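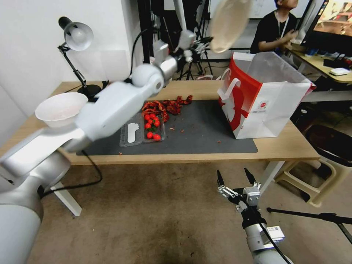

Dried red chilies and cherry tomatoes on the mat, with the shopping bag standing to the right.

How to Sort and Put Away Dried Chilies and Cherry Tomatoes

Posted 23 Jan 2020 in Kitchen Basics

Dried chilies and fresh tomatoes often come home in the same bag, and they want opposite treatment. The chilies need to stay dry and dark. The tomatoes need air, and they bruise if anything heavy sits on them. If both go straight into a cupboard or the fridge in whatever they came in, you usually end up with limp chilies and a moldy tomato at the bottom of the box.

The job takes roughly 24 minutes for one bag of shopping, including the wipe-down at the end.

What you need

A table or desk with some clear space
A large mat, preferably a dark one
A bowl for the tomatoes
A plate for the chilies you have checked
A glass jar with a tight lid
A dry pastry brush or a clean, dry cloth
Paper towels
Scissors, if your chilies have long stems
Kitchen gloves

We use a plain desk mat from Daradance, but any mat that wipes clean will work. Chilies shed small flakes and seeds as soon as you tip them out, and those get into the grain of a wooden surface. On a dark gray mat the orange-red bits show up well, so you can see when you have got them all.

Step 1: Set out the mat

Lay the mat flat and make sure it is completely dry. Put it well back from the edge so nothing rolls off. Keep the shopping bag standing open at one side. It can take the trimmings and used paper towels later, and it saves walking back and forth to the trash.

Step 2: Tip out the chilies

Put the gloves on first. Tip the chilies gently into a pile toward the back of the mat. Don't shake the bag hard, or you will break the pods and raise dust that makes you cough. If you have a fan running, turn it off.

Leave the tomatoes in their container for now.

Step 3: Check the chilies

Spread the pile a little and go through it by hand. Good dried chilies are deep red and wrinkled. Some will be curled and some nearly straight. That has no effect on flavor. Throw out any that have:

gray, white or green fuzz
small round holes in the skin
webbing or fine powder inside the pod
a musty smell

Pods that bend like leather are fine to keep. Pods that feel damp or sticky need more drying before they go in a jar. Put them on a tray in the oven at the lowest setting, with the door slightly open, and check them every few minutes. They can scorch quickly, and scorched chilies taste bitter. Let them cool all the way before you go on.

If you find insects or webbing in more than a couple of pods, throw out the whole batch and check whatever was stored next to it.

Step 4: Clean the chilies

Brush or wipe off any dust. Do not rinse chilies you plan to store. If you like to wash them, do it right before cooking.

Snip off long stems if they stop the lid from closing, but leave the caps on. A whole pod keeps its flavor longer than an open one. Move each checked chili to the plate as you go, so the ones you have looked at don't get mixed back into the pile.

Step 5: Fill the jar

Make sure the jar is dry inside — even a little water left from washing will cause trouble. Drop the chilies in loosely and close the lid. Write the month on a strip of tape and stick it to the side. A jar filled in January should still be good in July if it is kept away from the stove and out of the sun.

The jars we like best are the 2-quart Medve ones with the wide mouth. Narrow jars work but you will break more pods getting them in and out.

Broken pieces can go in a separate small jar for grinding. Sweep the fine flecks into a paper towel and throw them away. They are mostly dust by that point.

Step 6: Change gloves or wash your hands

Do this before touching the tomatoes. Chili oil stays on your fingers and will transfer to the skins. Wash with dish soap, rinse, and wash a second time. Keep your hands away from your eyes for the rest of the afternoon, even after washing.

Step 7: Sort the tomatoes

Open the container and look through the tomatoes before you move them. Take out any that are split, leaking or soft on one side. One bad tomato will spoil the ones touching it. Split tomatoes with no mold can be used the same day in a sauce.

Some cherry tomatoes come with green stems attached. You can leave these on. The place where the stem joins is the first spot to lose moisture, and tomatoes left on the stem tend to stay firm a bit longer. Just make sure the stem ends aren't poking into the tomatoes next to them.

If there is a pad or a folded paper towel in the container, check that too. Replace it if it is wet.

Step 8: Move them to a bowl

Set the tomatoes in the bowl, no more than two or three deep. Keep the bowl on the counter out of direct sun if they still need to ripen or if you will eat them in the next few days. Fully ripe tomatoes can go in the fridge to slow them down. Take them out 60 minutes before serving and they will taste better.

You can also keep them in the clear plastic container. Rinse it, dry it well and line it with a fresh paper towel. Leave the lid open a little.

Don't wash the tomatoes until you are ready to eat them.

Step 9: Clean up

Lift the mat by two opposite edges and fold it slightly so the last flakes run to the middle, then tip them into the trash. Wipe the mat with soapy water and let it air dry. Wipe the table too, working toward yourself. Paper bags can be folded flat and kept if they are still dry.

Related pages

Trellel shelf labels: which sizes fit which jars
Grinding dried chilies without a spice mill
Roasted cherry tomatoes with garlic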